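Ogura Everyday Chopsticks, plain or red-and-white ends

I've been selling these since 2022 and they're still what I reach for at home, so bear with me if I go on a bit. The Ogura set comes two ways: plain wood all the way down, or with a red-and-white pattern at the ends. Same stick underneath, same price, and you can mix them in one order (just tell me in the notes box at checkout, I do read it!).

They're light. If you grew up with the heavy lacquered kind you'll notice right away, and it may take you a dinner or two to get used to it. The tips have a little grip to them, so noodles stay put and you're not chasing a dumpling around the bowl. My friend Hinata Higuchi, who talked me into stocking them in the first place, uses the plain ones for cooking too, for turning things in the pan and fishing out noodles to taste. I've started doing the same and I hardly touch my tongs now.

How to store them? I get asked this more than anything. Drawers are a pain, they roll to the back and you end up with one of each. I stand mine in a mesh pen holder, the plain black wire sort from the office aisle, and put it right on the table when people come over so everybody can grab their own. Air gets all the way around them, which a solid jar won't give you, and the cup rinses clean under the faucet. It's listed on its own page as the Nivness mesh cup if you want to add one.
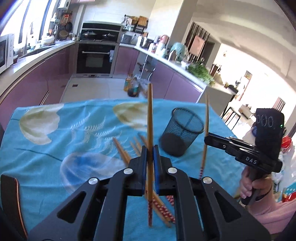
If you go with the patterned ones, stand them with the eating end up while they finish drying and then flip them however you like. I mix patterned and plain in the same cup and sort out the pairs when I'm setting places. Nathalie Lachance wrote to me to say she gives the kids the red-and-white ones and keeps the plain ones for the grownups, and that's been my system too ever since.

Washing: warm water, a drop of dish soap, a quick wipe. Please don't leave them soaking overnight. The dishwasher won't ruin them the first time, but the wood goes fuzzy after a while and the red fades, and then you'll be cross with me. If they start looking dry, rub on a tiny bit of food-safe mineral oil and leave them out on a towel.

They're sold loose in a paper band, no box. I did try a gift box for a while and it cost nearly as much as what was in it! If you want them wrapped for a present, the Tretard cotton sleeve fits a full bundle with room to fold the top over.

Item number 1647, plain
Item number 208, red-and-white ends
Ships from Ikcombe
Patterned ends are low right now, more coming in September

Returns are fine if the paper band is still on. Once you've eaten with them they're yours.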